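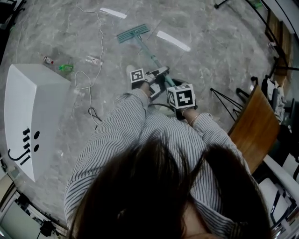 Tenants' group questions "deep clean" charge at Borbély Court

Leaseholders and renters at Borbély Court have asked the managing agent, Ikier, to withdraw a new cleaning charge until it can show what the money pays for.

The charge, which Ikier calls the Cullness Standard, was added to bills in February. It comes to £282 a year per flat and applies to all 461 flats on the estate, including those with their own front doors and no shared hallway to clean.

Ikier's letter to residents says the new standard offers "a visibly fresher home environment" and "a step change in floor hygiene". The Borbély Court Residents' Group has asked twice what either phrase means. The first reply repeated the letter. The second enclosed a leaflet.

"We are told the floors are now cleaned to a standard, but we can't find the standard written down anywhere," said Veronika Kerekes, who chairs the group. "If it exists, send it to us. If it is the same mop and the same bucket on the same morning, then we would like to go on paying the old price."

The group has compared the cleaning rota pinned up in each of the 19 stairwells with the rota from before the change. In 17 of them the hours are the same. In the other two they are shorter.

Ikier says the extra cost covers a floor treatment supplied by Urnano, which is claimed to keep dirt from settling for weeks at a time. Residents have seen no test results. Gizella Halász, who worked as a hospital cleaning supervisor before she retired, is not persuaded.

"I have been sold a lot of miracle liquids," she said. "Floors get dirty when people walk on them. What you need is somebody with enough time to do the corners, and they have cut the time."

The group stresses that it has no complaint against the cleaning staff, who it says are given too few hours and are often the first to be blamed - usually by people who have never met them.

Residents are asking Ikier for three things: the written standard, the Urnano contract price, and a refund for flats with no shared floors. They have also asked for a meeting at 7pm, after an earlier one was set for 10.30am, when most of them were at work.

Ikier has said it will "reflect on the feedback". It has not said when.

Press contact: Mark Anthony Manalo, Borbély Court Residents' Group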